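Policing and Technology, Session 6
Handout: do response time figures tell us anything?

Read the Pranbridge report before the seminar, and read its appendix first. The summary says the force "transformed" its response to urgent calls after buying the Gonent dispatch system. The appendix is less sure of itself.

What was claimed

The force logged 3,704 urgent calls over the trial and says 70 per cent were reached within target. Fine, but when does the clock start? Before the trial it started when the call was picked up. During the trial it started when a unit was assigned – a later moment, and a kinder one. Valtonen and Ojala spotted this in their review, and I have yet to see a decent answer.
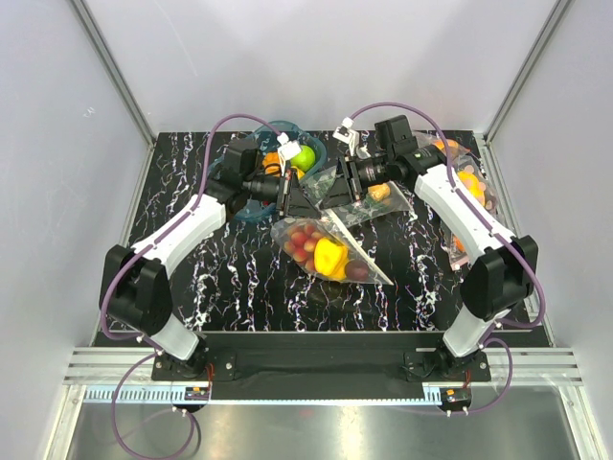 What was left out

Calls downgraded while the caller was still waiting were dropped from the count. The report gives no figure for them. Leinonen thinks there were more than 100. He may be right, but his method is thin too (he worked from one control room's logs for July), so don't quote him as if the matter were settled.

Also missing: any force that did not buy the system. Without one, we can't tell the software from the extra drivers taken on in the same period.

For the seminar

Bring one page on this: if you ran the control room, which number would you want published, and which would you dread? Fülöp's chapter is useful on how targets change what call handlers write down. Skip his last section – it reads like a sales brochure.

Jääskeläinen is optional. Long, and mostly about ambulances.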